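Tema 4. Telas, pliegues y fondos: apuntes para el taller de iluminación

Bueno, seguimos donde lo dejamos en enero, con la tela blanca. Os adelanto que es la parte del temario que más me gusta y la que peor se me da explicar con palabras, así que traed la vuestra a clase (una sábana vieja sirve, de verdad).

4.1. El blanco no es un color plano
Una tela blanca colgada es un catálogo de grises. Cada pliegue tiene una cara que mira a la luz y otra que se esconde, y entre las dos hay una transición que puede ser suave o muy brusca. Si la luz entra de lado, el pliegue se dibuja solo; si viene de frente, casi desaparece. Yo suelo empezar con el foco a 2 metros y muy lateral, y luego lo voy abriendo – hacedlo despacio, que el cambio se nota enseguida.

4.2. Blanco contra negro
El negro de fondo engaña al fotómetro. La cámara ve tanta oscuridad que quiere aclararlo todo, y lo blanco se os quema. Compensad a la baja y mirad el histograma, no la pantalla.
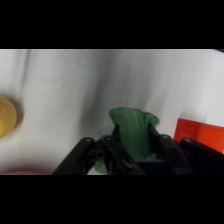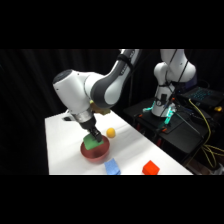
Prikari

Sigo con los números, que sé que os dan pereza. En una escala de 0 a 255, a mí me gusta que la tela blanca iluminada ande por 228. Por encima de eso empezáis a perder textura, y una tela sin textura parece papel. Para las sombras de los pliegues no doy cifra, depende mucho de lo que queráis contar.

4.3. Temperatura
Trabajaremos a unos 4.000 kelvin. Es un término medio, ni tarde de invierno ni fluorescente de oficina, y perdona bastante si se os cuela algo de luz de la ventana. ¡Pero apagad los tubos del techo, por favor! Todos los años salen sombras verdosas por culpa de eso.

4.4. Para practicar
Colgad la tela, haced un pliegue diagonal y fotografiadlo con tres posiciones de luz. Después planchadla y repetid. Las pinzas y los trípodes están en el armario del aula 103; el reflector grande lo compartimos con el grupo de la tarde, así que devolvedlo plegado. Entregáis las seis fotos sin retocar, con una línea debajo de cada una que diga dónde estaba el foco.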